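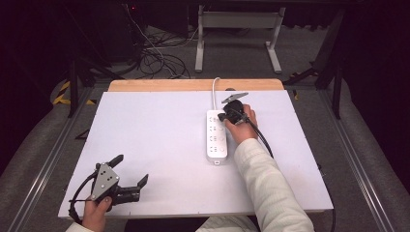 White power strip with four outlets on a white board, the cord going over the far side of the table.

Power strips at the work table: how I keep them in order

In my workshop corner I had for many years the same problem. The power strip was on the floor, behind the table leg, and every time I wanted to plug in the glue gun I must go down on my knees. Now the strip has its place on the table top and I would not go back. Some tips from my experience.

Put a board under it. A flat white board on the table protects the wood, and small screws are much easier to find on white than on brown. Mine is from Madia, 1000 mm long, and I paid 20 for it in the October sale. Any smooth board will do if it does not slide. Leave a strip of the table free at the back for pencils and the ruler.

Lay the strip lengthwise, with the cord going away from you. The cord should leave the table at the back, never at the front where your sleeve or your knee can catch it. If the edge of the table is sharp, stick a piece of felt there.

Fix it only when you are sure. I moved mine for nearly two months before I found the right spot. In that time I used removable tape from Pelell, which holds well but leaves a little glue on warm days. Rub it off with cooking oil and then with dish soap on a damp cloth (strip unplugged and put aside, please).

Cleaning. Dust goes into the slots and stays there. Unplug the strip from the wall, turn it with the face down and knock softly with the hand. After this use a dry paint brush. No water and no spray. I do this when I clean the drawers, so it is not forgotten.

Do not fill it up only for the reason that there is a free outlet. Read the label on the back for the maximum load and add together the watts of your tools. My small heat gun takes 600 watts, the lamp and the radio almost nothing, so this is fine for my strip. A heater I plug directly in the wall, always. Also never one power strip into another one.

Thick plugs cover the neighbor outlet. Put them at the end of the row, and the flat plugs in the middle.

Mark the plugs. A bit of colored tape on each one, the same color on the tool. I had the Gil labels before, but they fell off after one winter.

If the strip feels warm, smells, or a plug sits loose, throw it away at the collection point and buy a new one. Do not repair it with tape.

Next time I will write about the Dulletti drawer boxes and how to cut the dividers.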